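How do I find a relative's army service record if I only have a surname and a regiment?

Posted by Skurkari in Family and Military History

My great-grandfather served as a private in the Second World War. All I have is the surname, the cap badge (which tells me the regiment) and a letter home with the number of a field post office. No service number and no date of birth. My mother thinks he was wounded in Italy but she was a child when she heard it. I'd like to know which battalion he was in and where it went. Is it worth paying for a search with this little?

Dadora

Don't pay yet. Get the date of birth first, because without it or the service number the people doing the search can't tell one private from another. A birth certificate will do, or his marriage certificate if you can work back from the age on it. He will also have had to give a next of kin, so note his parents' and his wife's names.

After that, look at the casualty lists. If he was wounded his name should be there with his number and regiment, and sometimes the battalion. I went through 200 names for mine and he was spelled wrong, so try every version of the surname. It took me 30 minutes once I stopped looking for the right spelling.

The field post office number is useful too. Those offices moved with the formations they served, and there are published tables giving the place by month. If the letter has a postmark you can narrow down where he was. It won't give you the battalion by itself.

Vi

just send off for it, thats what I did. took 90 days and came back with everything apart from his medals

Prumell

I agree with Dadora about the order. Once you know the battalion, read its war diary. These were written up by the officers and private soldiers are rarely named, but you get the place for each day and usually the number of casualties.
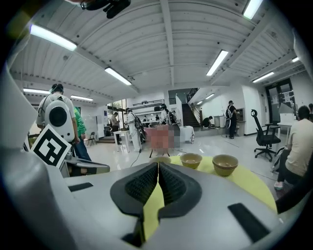

Expect gaps. The battalion I was following had 100 pages for one winter and a single sheet for the September after it. Where the diary is thin, try the brigade diary for the same month, then the division. Moves are often recorded in all three, and the times don't always agree.

Also check the back of the letter and inside the flap of the envelope. Men were told to put their number, rank and name with the return address, and you may already have the service number in the house.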